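Every processor on a bench should have its own pocket. A real one, with walls. I've been saying this since September and I'm putting it in writing, quick, before the Saturday shift.

We paid 535 for trays and fixture plates at Mosoti. Got called a luxury. Meanwhile people still park bare chips on a sheet of foam, or a mousepad, or the lid of a pizza box — seen it.
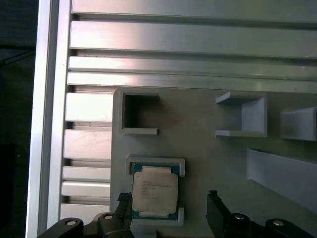

Cosimo Palumbo thinks I'm overdoing it: foam is cheap, foam is soft, and he's built 500 machines off foam without a bent anything. Fine. Good hands. Not everybody has them, and teh new people at Kekach sure don't.

A chip has a top, a bottom and one right way round. Foam tells you none of that. Pick it up by the edges, keep off the contacts, set it down in a square that fits. Less to remember at 6 a.m.
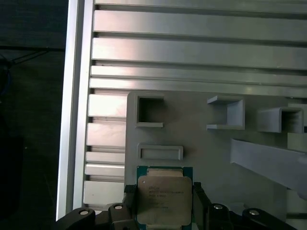

Does a holder slow the work down? For the first week it does, then you stop noticing.

Also the memory. Sticks get slid around in a heap like playing cards, and I hate it. Give them a slot, stand them on edge, keep them near the processor so one plate carries the lot.

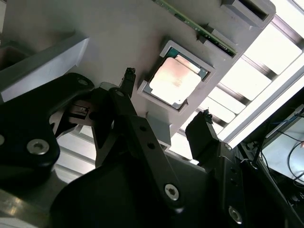
And label the plate while your at it. Trollard doesn't, and they lost most of a morning to 13 mixed-up parts. Marker and tape would of done it. Foam is for shipping boxes. Leave it there.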